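White tables, finally!

So the tables came. I've been going on about this room to anyone who will stand still long enough, and now I get to go on about it here, where you can at least scroll past.

If you're new: I moved to Truravness in the spring for a job on the second floor of the Landell building, and the room we work in was, let's say, furnished by history. Every group that ever used it seems to have left behind one desk. Brown desks, beige desks, a desk with a hutch that blocked the light switch (you had to reach around the side of it and feel for the switch like you were looking for your keys in a coat). The walls were white under all the old posters, and the floor is a nice plain gray, and I kept thinking how good it could look if the furniture would just calm down.

Noreen Satti had been thinking the same thing for much longer than I had. She runs our group and she's the one who talked the building into giving us a furniture budget in June. It came to $591, which doesn't sound like much for a room full of adults, and isn't! But she found the Farquharson tables secondhand from an office that was closing on the other side of town, 3 of them, all the same height, all white, all with legs that unscrew. I nearly cried. Same height! You can push them together and slide a box from one end to the other without lifting it.

We did the big move on a Sunday so we could spread out into the hallway. My advice to anyone doing this is to take everything off every surface first, before you move a single desk. We didn't, the first time around, and spent the morning carrying the same pile of binders from one flat thing to another flat thing. Once it was all out on the hallway floor it went so much faster. Shoaib Mohmand had brought masking tape and marked out where the table legs would go, and then we walked around between the strips pretending to sit down and roll back and reach for things. We looked ridiculous. It also saved us, because the first plan had two chairs backing straight into each other.

The rule we landed on is that the desks people sit at all day go over by the windows, and the work tables go out in the room where you can get at them from more than one side. I pushed hard for this. In the old layout you were always asking somebody to scoot in so you could get past, and after a while you stop asking and just don't go get the thing you need.

Then there's the whiteness. I know some people find white surfaces cold, and Shoaib was firmly in the wood camp right up until delivery. But with the windows along one side the light just bounces around, and you can find a dropped screw in two seconds. On the old brown desk with the speckled top I once lost a perfectly good pen cap for a week and it was lying right in front of me.

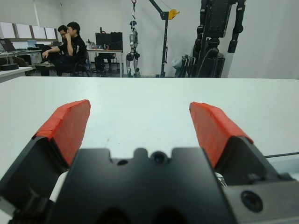
Do white tabletops show every mark? They show smudges more than a wood-look top does, especially where hands rest, but a damp cloth with a drop of dish soap takes care of nearly all of it.

I've gotten a bit evangelical about the cloth, I admit. We keep two of them on a hook by the sink and I do a quick pass before I go home, which takes less time than putting on my coat. For anything stubborn I use a melamine sponge, very lightly, and only after trying it on the underside first – those things are basically fine sandpaper and they'll dull a shiny top if you lean on them. Permanent marker came off with rubbing alcohol. Coffee rings came off with plain water. The one thing that beat me was a patch of old label glue on the edge of table two, which took cooking oil, patience, and a plastic card from my wallet that I hope I didn't need.

Chairs next, because I have feelings about chairs. We kept the black rolling ones, after a proper cleaning. If you've never pulled the casters off an office chair and looked at what's wound around the axles, prepare yourself. Hair, thread, a long curl of packing tape. You pull them straight out of the base (they're only pushed in, at least on ours), snip the tangle with small scissors, wipe, and push them back in until they click. It's the most satisfying job in the whole building and I did every one of them myself and would not share. They roll like new now. A little too well on that gray floor, to be fair, so if you sit down fast you travel.

We did also get to try out a Salia chair that Noreen borrowed from downstairs, with the mesh back and the arms that go in nine directions. Lovely chair. I adjusted it for most of an afternoon and never got it to stop leaning me slightly forward, as if I was about to make an announcement. It went back downstairs.

The blinds were the surprise. They're pale, and I had assumed for months that they were pale gray, and they are not, or weren't meant to be. I took one down and washed it in the bathtub at home with warm water and a squirt of dish soap, laid it over the shower rail overnight, and brought it back a completely different color. Everybody noticed. So then of course I had to do the others. If you're doing this, number the blinds in pencil on the top rail where it won't show, because they may look identical and they will not all fit the same brackets.

What's left is cables. Cables are my least favorite part of any room and I've been putting them off. My current thinking is a tray under the back edge of each desk and short cords wherever we can get away with it, plus soft hook-and-loop straps so you can redo things without hunting for a cutter. Shoaib wants everything labeled at both ends. I said I'd believe in labels when I saw somebody reading one, and then last Thursday I unplugged my own laptop while looking for the lamp, so he may have a point.

Also still to do: a shelf for the binders (they are, I'm sorry to say, still in two boxes beside the door), a bin that isn't a cardboard box, and something on the long wall. I'd like a big corkboard. Noreen would like it left bare for a while so we can enjoy it, and since she found the tables I think she gets to win that one until at least the end of the summer.

If anybody has a cable tray they really love, please tell me the width and how it attaches. I don't want to drill into these tops – I only just got them clean!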